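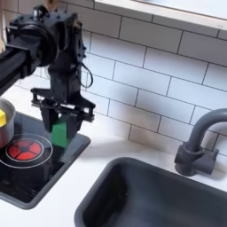 KUROW, 23 April 2022 — The visit to the Sturent lab covered operating rules for its manipulation benches. Lamisi Sarpong, who maintains the written procedure, took our group through the toy kitchen station, where the arm was handling colored blocks between the stovetop and a metal pot.

The procedure is called Witura and runs to nine pages. Hands stay off the counter while the arm is powered. Grip force is set per object class and may not be changed during a session. The cable at the wrist is checked for slack before each start — a snagged cable counts as a reportable stop, even if nothing is dropped.

Logging takes up four of the pages. A failed grasp is recorded with the same fields as a good one, and an operator may not delete either. The log held 2,058 entries on the day of the visit.

Sarpong's open item is pot placement, for which the current text gives no tolerance. A revision is due in October.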